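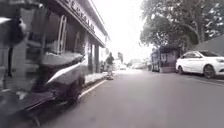
I have wanted to write up the Draneo street driving kit since May, when our club finally got one, and now I've had enough evenings with it to have opinions (lots of them). Short version: I like it a lot, I'd buy it again, and I would like to have a word with whoever designed the battery door.

Some background. We're a student club, we build small ground robots that find their way down city streets, and every year there's a course competition called the Zasness Run. You get a start point, an end point and a long stretch of real pavement in between, with all the curbs and parked scooters and glare that come with it. Our old setup was a webcam, a secondhand laptop and a lot of hope. The Draneo kit costs $655 with the student discount, and that gets you the wheel base, the controller board, the mounting mast and the software, which they call Skendel. No camera though! I missed that when I ordered. We already had one that fit, but read the box contents before you pay.

Assembly took us a Friday evening plus a bit of Saturday. The manual is 92 pages and I'd say the first half is great. Big drawings, sensible order, the screws come in labeled bags. Then you get to the wiring chapter and it goes strange, with a diagram for a different board and a table that refers to a connector we never found. We worked it out by looking at the plugs and seeing what went where, which is fine for us, but a high school team on its first build might get stuck for a week.

The base itself is solid. It tracks straight, it doesn't whine, and it takes a cracked surface without shaking the mast to bits. Turning is a little slow for my taste. You can speed it up in the settings but then it overshoots, so we put it back where it was and learned to live with it.

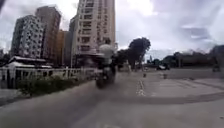

Skendel is the part I was most curious about. It takes the camera feed and marks out where it thinks the road ends, and on a wide gray street with a clear curb it's lovely, quick and steady, hardly any flicker in the outline. Where it struggles is planting. Shrubs with a fence behind them can throw it, and on one stretch of Siriwan Road it kept deciding that the gap between the bushes and the railing was somewhere it could go. (It was not.) You can fix this by drawing over a few saved stills and telling it "no" - the labeling screen is simple, almost fun, and after we'd done that it behaved.

Motion blur is the other thing. The default exposure is tuned for a bright room, and outside under clouds you get streaky pictures whenever anything moves. Change it before you do anything else. The setting is under Capture, then Advanced, then a second Advanced, and no, I don't know why there are two of them.

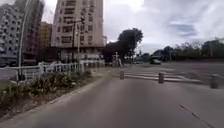
Street Robots Club, build and field team

Bollards! I was sure they'd be the end of us. A short gray post on gray asphalt is about the worst thing you can give a camera, and our old setup never did get the hang of them. Skendel picks them up most of the time, earlier if there's a crosswalk behind them, later if they're up against something dark. I'd still keep the stop button in my hand.

Battery life is roughly 2 hours with the camera running, which was enough for our practice evenings but not for a full Saturday, so budget for a spare. And the battery door. It opens downward, toward the wheels, so you have to tip the whole base on its side to swap packs, and the latch is the kind that eats fingernails. We have a strip of cloth tape on ours as a pull tab and it's the best upgrade we've made.
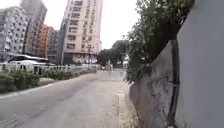 Marlee Tuttwiler

Support was better than I expected. I wrote to Draneo with the wiring question, got a reply the next morning with a corrected diagram, and they sent a replacement mast bolt for free when I stripped one (my fault, I told them so).

I'm giving it 4 out of 5. The missing star is half manual, half battery door. If your club already has a camera and one person who's patient with connectors, go for it, and get the longer mast if they still have it in stock. Ours is the short one and I keep looking at the long one on their site.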